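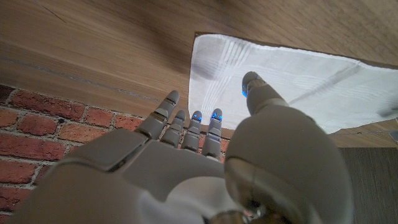 Wrist view, right hand over the cloth on the table.

How do the Pruvton people get 68 percent on cloth with a policy trained on so few demos? My replication stalls at 54. Same learning rate, head camera only.
Hovside

Did you drop the wrist view? Their ablation says it matters most near cloth edges.
Skesness

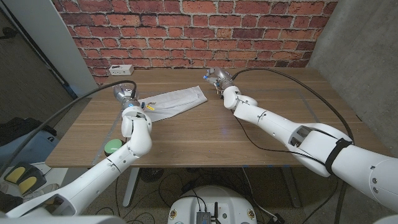

Head view, both arms at the garment.

Agree with Skesness. From the head, an arm can cover the grasp point. Also check your action chunk length. We trained on 2,129 episodes and short chunks cost us more than the camera did.
Lü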